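Diderley Birding Forum > Waterfowl and Waders > Kingfisher bank at Sanmont: leave it or cut it back?

jkhalaf
The vertical bank on the east side of Sanmont pond has slumped again. Two of the old kingfisher holes are gone and the third has brambles hanging over it. I walked it in January and saw one female on the outlet post, no male. Should we cut a fresh face before nesting starts, or leave it alone?
Jad Khalaf

mudlark28
Cut it. They want a bare face with nothing a mink or rat can climb. Ours at Fraser was used the first spring after we cut it.

N. Geagea
I would leave it. The bank slumps because the water level goes up and down, and a new cut will slump too. The pair moved to the ditch two years ago and raised young there just fine.

mudlark28
The ditch was dry by June last year. No minnows, no kingfishers.

N. Geagea
It was low, it wasn't dry. I was there most mornings at 8 and saw fish going in.

G_Chidiac
Level readings for the pond are on the Truvanard page if anyone wants them. The biggest swing last year was 28 inches, in April. A tunnel dug low in the face would have flooded. Whatever gets cut, the top needs to be well above that.

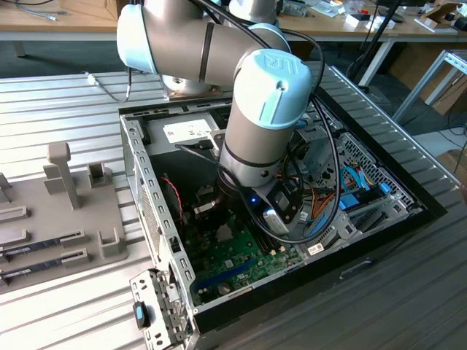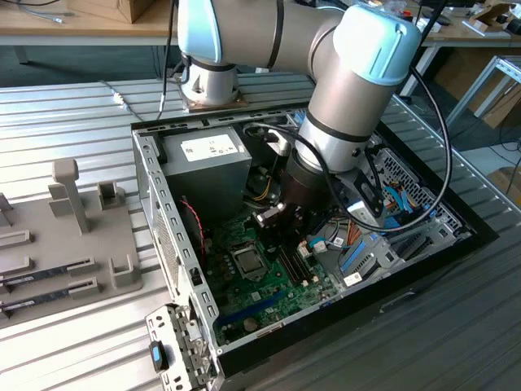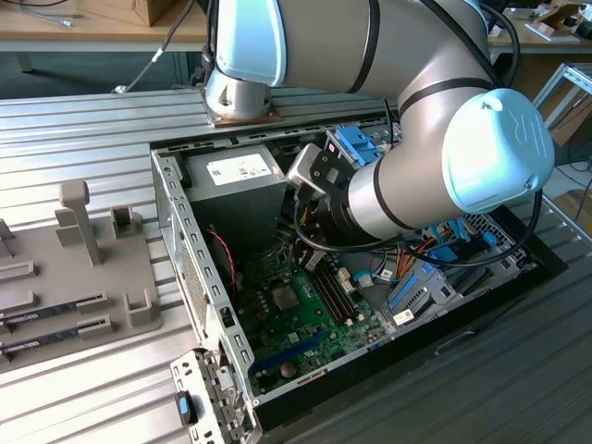
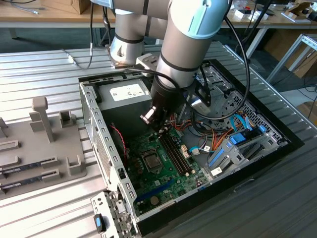 Back to the bank. I side with Jad on doing something, but only on the north 9 feet, where the soil is sandy. The rest is clay and full of roots. I tried a spade in it and got nowhere.

jkhalaf
Nine feet is plenty for one pair. How steep did you go at Fraser, mudlark?

mudlark28
Straight up and down, leaning out a little at the top. We cleared the brambles back a yard so they wouldn't hang over. Took four of us a morning.

Gebremedhin D.
Has anyone asked the landowner? The east side isn't ours past the second gate. Last time Georges Sabbagh had to write to them and it took a month to hear back.

N. Geagea
Good point. And if the female is already checking holes, I don't want people digging there at all. Late February is too late in my book.

mudlark28
Late February is fine. They don't start digging here until the end of March.

N. Geagea
I have them carrying fish to each other on March 8. We won't agree on this one.

jkhalaf
OK. I'll write to the landowner tonight and ask for the north end only. If we don't hear back by the middle of February we leave it until fall. I need some 300 feet of rope to keep walkers off the top, does anybody still have the roll from the tern raft?

Gebremedhin D.
It's in my garage. Part of it got chewed but most is good. I can drop it at the parking lot.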